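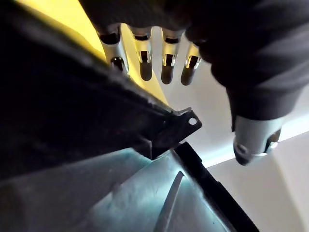

Bretbridge, May

Search notebook Go

Kitting shelves, bay by the back wall. Picked up where the last entry stopped. Goal is still the same, get the tray parts sorted and written down before the Tresness order, 2000 sets to start and 3000 after that if they like them.

Trays: black plastic, rounded, shallow, raised rim, oval recess in the middle. Keeping them on the top shelf, the yellow one. Don't nest them. Last month we nested the whole lot and the rims locked together, spent half a morning prying them apart with a putty knife. Two went in the scrap bin.

Lower shelf: blocks and pucks. Want them spread out in loose rows, not piled, so you can see the light face on each block without picking it up. Henier packs blocks and pucks in the same bag now so somebody has to split them anyhow. Asked them to stop, no answer yet.

The yellow surface is nice to look at but the top is glossy and the overhead light bounces right off it. Hard to judge scratches on a black tray up there. Take it down and tip it up on edge to check the rim, then put it back.
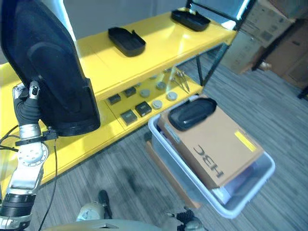 Tray tipped up by the edge, two more on the top shelf, blocks and pucks underneath.

To do
- label for lower shelf front lip (old one peeled)
- ask Strömberg for price on another 30 trays, same mold
- decide if pucks get thier own bin. I say yes
- wipe top shelf, use the soft cloth, the blue pads leave haze

Count on the delivery slip says 3000 pucks, haven't checked it and not going to today. Weigh the box tomorow and work backward.

Left the shelf as is overnight. Please dont restack the trays.

Last updated: May, 4:40 pm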